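3.2 Recording in ordinary rooms

We wanted the demonstrations to come from the kinds of places where people already sit, eat and leave their things lying about, and so, after a good deal of discussion in June, we moved the whole collection out of our lab at Clellildale and into borrowed offices and meeting rooms. The demonstrator wears the Roltine glove on one hand and keeps the other hand free. A cube printed with fiducial markers sits on top of the glove, and its pose gives us the path of the wrist, while the sensors on the straps fill in what the fingers are doing. We asked people to dress as they normally would and to keep their watches and jewelry on, and we are grateful to all of them for their patience with the straps.
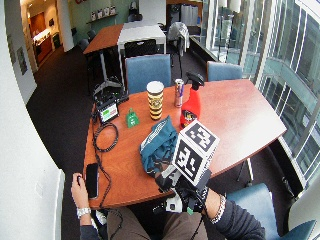
Figure 4. Glove and marker cube worn on the right hand at a meeting room table, with a fabric bag, cup, can and spray bottle within the workspace.

Soft items such as the bag in Figure 4 gave us by far the most trouble, and also, we must admit, the most pleasure. A can has one shape and a bag has as many as you care to give it, so the Hrubý grasp labels, which were written with rigid objects in mind, had to be stretched a little. Styliani Ververidis and Kumudini Begum labeled the bag episodes separately and then sat down together over the ones where they differed.

In all we kept 625 episodes, of which 242 involve at least one soft item. We dropped 66 more in which the cube was lost from view for too long to fill the gap with any confidence. Training settings are the same as in Section 3.1.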